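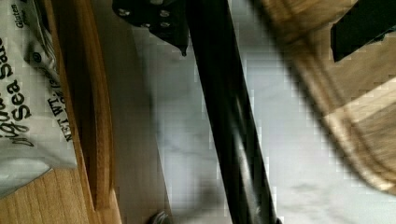 Checking and Re-seating the Gripper Fingers on a Kitchen Arm

If your arm has been working over a countertop for a few weeks, the fingers are due for a look. I do ours at the Pereo kitchen every 2,000 grasps, and it takes me 11 minutes when I haven't let things slide (longer when I have!). You'll want a hex key that fits your bracket screws snugly, a soft cloth, a dab of removable threadlocker and a decent lamp.

Step 1. Park the arm and cut the power

Bring the wrist up to a comfortable height over a clear patch of counter and open the fingers all the way. Then switch off at the controller and wait for the little fan to stop. Please don't rely on the pause button for this, however tempting it is when you only mean to be a minute.

Step 2. Look over the bracket

The silver screws show up nicely against the black bracket, so start with those. Run a fingertip over each head and feel for one standing proud of the others. On ours it's nearly always the same one that creeps, and Kilian Auer, who built our first Girach wrist, told me to mark it with a paint pen back in February. I've been grateful for that ever since.

Step 3. Clean the fingers

Wipe each finger from the bracket down to the tip with a barely damp cloth, then dry it. Salt and flour both love to settle where the finger meets its mount, and if you handle dry goods you'll want to go in there with a soft brush as well. Skip the degreaser, as it dulls the surface.

Step 4. Re-seat and tighten

Back the screws out one at a time, add a tiny drop of threadlocker, and run them in by hand until they just touch. Tighten them in a crisscross order, a little on each, going around twice. We use 4 mm of gap between the closed fingertips and the gauge block as our starting point, though your setup may want something else.

Step 5. Test before you walk away

Power up, home the gripper and run six slow open-and-close cycles with nothing in it. Listen for clicking. If you hear any, go back to Step 4.

Last updated May 25, 2023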